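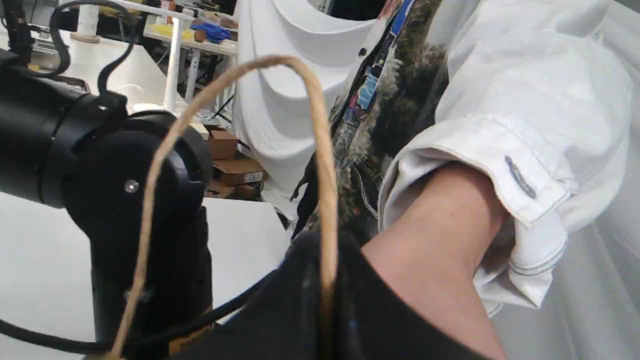 How to set up staff expenses without buying software first

Every small employer gets the same email sooner or later. A company with a cheerful logo offers to "take the pain out of expenses" for a monthly fee per user, and the fee is small enough that you stop reading before the part about minimum terms. I have sat through a good many of these demonstrations. My view is that most firms with fewer than 48 staff should get the manual process working before they pay for anything, and quite a few will find they never need to pay.

What follows is the method I set up for a lighting wholesaler in Trumley, and have used with small changes elsewhere. It takes an afternoon to write and a month or two to bed in.

Before you start

Find out what you are paying out already. Go through the bank statements for the last three months and mark every payment to an employee that wasn't wages. Don't ask people what they usually claim. They will give you a figure that sounds reasonable, and it will be wrong in both directions.

At the Trumley firm the owner was sure that fuel was the problem. Fuel was fine. The money was going on small purchases from suppliers where the company already had an account, paid for on personal cards at full price and then claimed back. One supplier, Le Roux, was giving the firm a trade discount that hardly anyone on the road knew about. An app would have recorded all of those purchases beautifully and paid them out faster.

Step 1: Write down what can be claimed

Keep it to one page. List the types of cost you will pay back, the limit for each, and who can agree to go over the limit. If a type isn't on the list, it needs asking about first.

Be wary of templates. The one I was sent had a paragraph on entertaining overseas clients, which would have come as news to a business whose furthest customer is 70 miles away. Long policies get signed and not read, and then you are arguing about paragraph nine with somebody who bought a sandwich.

Set a figure above which a purchase has to be agreed beforehand. We used 300 pounds and I wouldn't go higher to begin with. You can raise it later without upsetting anyone. Bringing it down is harder.

Step 2: Make one claim form

A spreadsheet is enough. The columns I use are date, supplier, what it was for, job or client, net, VAT, total, and receipt attached (yes or no). Leave out the "additional comments" box. It fills up with things that should have been in the "what it was for" column.

The job column matters if you charge costs on. On a fit-out called Rollano we had parking, fixings and a hired steamer that could all have gone on the client's bill, and most of it didn't, as the form in those days asked only for "reason" and people had written "work".

Mileage goes on its own sheet. Look up the current approved rates yourself, on the official pages, and don't take them from a blog, this one included. If you pay more than the approved rate, the difference has tax consequences and you will want your accountant's view before you promise it to anyone.

Step 3: Sort out the receipts 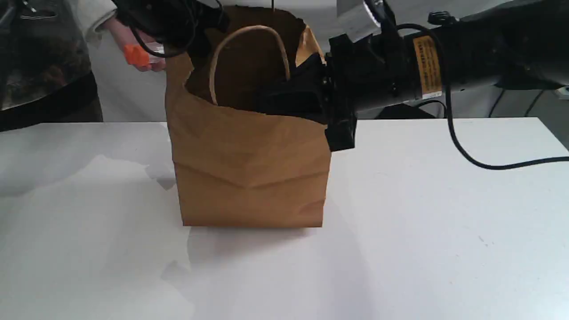

Receipts are where the software people do their best selling, so look closely at what you need. You need a legible copy, matched to a line on a claim, kept for as long as your record-keeping duties say, and findable when somebody asks. How the slips spend the days before that is of very little interest. One of the drivers collected his in a brown kraft carrier with a twisted paper handle, the sort that will stand up open on a white table even when it's creased and ragged along the back edge, and his claims were among the cleanest we had. He emptied it at month end, put the slips in date order and numbered them to match the form. Another man had a leather wallet with dividers and lost half of everything.

So let people keep receipts however they like, and be strict about what arrives:

Each receipt is numbered by hand to match its line on the form.
Till receipts are photographed or scanned when the claim is made, as some of that paper fades.
A card slip showing only a total doesn't count as a VAT receipt.
One file per person per month, named the same way every time.

If a receipt is missing, have the claimant write a short note and get it signed off. Keep the notes together. When the same name keeps turning up, have a word.

Step 4: Fix a cut-off and stick to it

Claims in by noon on the 20th, paid with that month's wages. Anything later waits for the next run. You will be asked for an exception in the first month, probably by a director. Say no, or you can throw the rest of this page away.

Pay expenses as a separate line on the payslip, or as a separate bank payment. Never fold them into gross pay. I have seen it done by a bureau that ought to have known better, and staff were taxed on their own petrol money for half a year.

Also put an age limit on claims. Three months is generous.

Step 5: Check a few properly

Whoever approves claims will start waving them through by about the third month. I do too. Pick two claims each month and go through every line against the receipts, including the VAT. Let it be known that you do this, and don't announce whose.

When software might be worth it

We did try Jisau on a free trial once the manual system had settled. The scanning was decent on printed invoices and poor on crumpled till receipts, which were most of ours. It read one lunch as 46 pounds when the slip said 4.60, and that sailed through to approval because the screen showed a green tick beside it.

I'd look again if you have several sites, a lot of foreign currency, or company cards that need matching daily. In that case, take a month of your own worst claims to the demonstration and ask them to run those through while you watch. Get the leaving terms in writing, including what format you get your records back in and what they charge for it.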